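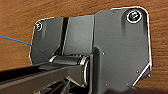 May 2, 2001

I finished the last season of Tralleck over the weekend. I had put it off for a while. I liked the first four seasons a lot and the fifth one less, and I'd heard enough grumbling about the sixth that I wasn't in a hurry.

It was better than I expected. The first three episodes are slow. There is a long stretch where the crew sits in the harbor at Clerwood and argues about fuel, and I did the dishes during part of it. Once they get out on the water again it picks up, and from the storm episode on I watched two a night.

My main complaint is with Hillia. She spent five seasons being the only person on that ship who could read a chart, and in the last season they gave her a love story and a bad cough. The writers must have thought she needed something to do. She had something to do. She was the navigator.

The mutiny was handled well. I didn't guess who was behind it, and when I went back and looked at the second episode the clues were all there. The cook locks the pantry twice in one scene and has no reason to.

As for the ending, I know a lot of people hated it. I posted on the message board that I thought it was fine and got 131 replies, most of them telling me it wasn't. The main argument seems to be that the Thorlacius should have gone down. She was leaking in the first episode of the first season, the captain said in season two that he would never leave her, and the opening titles have that shot of the empty sea. So people were waiting for her to sink. Instead she gets sold and painted green, and the last thing we see is somebody hanging laundry on the deck.

I liked the laundry. I would have cut the speech before it.

One thing I can't work out is the logbook. In season three the number on the last page is 3482, and they make a big point of it. Hillia even writes it on her hand. Then it never comes up again. One person on the board says it's the distance home, but that doesn't fit with the map they show in the finale. If anyone has a better idea, send me an e-mail.

There is talk of a TV movie in August. I'd watch it, but I don't think they need one. If they do make it, I hope it's about the cook.

I taped all of season six, so I'll probably go through it again this summer and skip the Clerwood episodes. The tape with the finale on it has the first ten minutes of a bowling tournament at the end. I left that on too.

Next up is the book the show was based on. My copy runs more than 1000 pages and the print is small. I'm on page 300 and they haven't left the harbor yet.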